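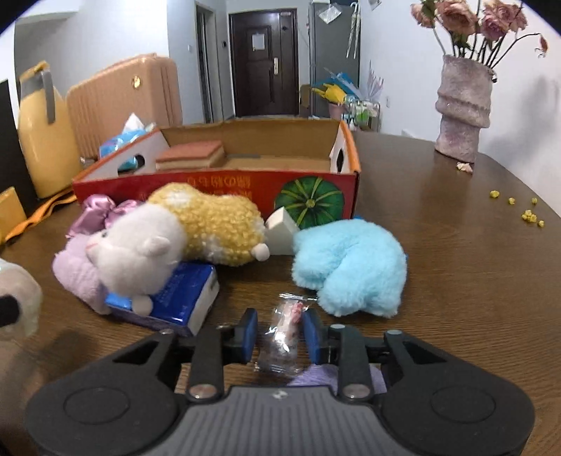
The Password Audit Comes to the Small Firm

Most organisations believe that their staff choose poor passwords. Few of them have ever checked. The assumption is repeated in induction talks and on posters beside the photocopier, and it is used to justify rules which have changed little in two decades: a capital letter, a numeral, a symbol, and a new choice every so often. Whether those rules produce stronger passwords in a given office is a question that can be answered by measurement, and a growing number of smaller employers have begun to ask it.

Inier, a freight documentation company, carried out its first password audit in September. The work was led by Agnese Dzene, who joined the firm as head of information security after a career spent largely in network operations. Her proposal to the board ran to a single page. It asked for permission to test the stored password hashes of every employee against lists of passwords known to be in common circulation, and to report the results only as totals.

The second condition mattered a good deal. An audit of this kind exposes, at least in principle, something that staff have been told to keep secret from everyone. Inier's procedure separated the hashes from the account names before any testing began, and the machine used for the work was kept off the company network throughout. Recovered passwords were discarded as soon as they had been sorted by type. No line manager received a list.

"We wanted to know how large the problem was," Ms Dzene explained. "I had been asked for a training budget and I could not say what the training was supposed to change."

What the figures showed

The company has 100 office staff. Within the first hour of testing, 25 of their passwords had been recovered. By the following morning the number stood at 50. Almost all of them satisfied the written policy in full. They had the required length, the capital letter at the front and the numeral at the end, and a good many were built on the name of the firm or the season in which they had been set.

This is a familiar result among those who do such work. A rule which forces a change at fixed intervals tends to encourage small and predictable alterations, and software written to guess passwords takes account of them. Guidance from national bodies has for some years moved away from forced expiry and towards longer phrases, checked against lists of known bad choices at the moment they are set. Many internal policies have yet to catch up, often where an insurer's questionnaire or a customer's contract still refers to the older practice.

Inier has since removed its expiry rule. New passwords must be longer than before and are compared with a blocklist, and a password manager, Flimance, has been made available to every member of staff. Its use is voluntary for the present.

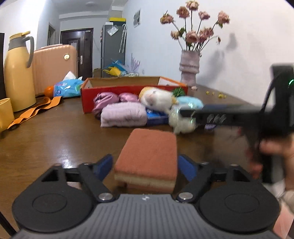 Training was reduced to a short session on how to compose a phrase and how to recognise a false sign-in page, the latter being a risk that no degree of password strength will address.

A note of caution

Setsuko Minami, who advises employers on security measurement at the consultancy Kamata, regards audits of this sort as useful but easily misread. A falling count of recovered passwords, she points out, may reflect better choices by staff or merely a weaker test. The wordlists, the rules and the computing time must be recorded and held constant if one year is to be compared with the next.

She also questions the attention given to the total. One recovered password belonging to an administrator may do more harm than a dozen belonging to temporary staff with access to a single shared folder. Her own reports divide the results by level of access – a step that requires some link between hash and role to be preserved, and hence a more careful discussion with employees beforehand. At Uver, a lettings business which she assisted last year, that discussion took longer than the audit itself. Staff representatives asked for a written undertaking that no result would be used in disciplinary proceedings, and the company gave it.

Inier intends to repeat its exercise next year with the same wordlists and the same time limit. Ms Dzene has asked that service accounts be included on that occasion. Several of them have passwords older than the policy they were exempted from, and it is not yet settled which department is responsible for changing them.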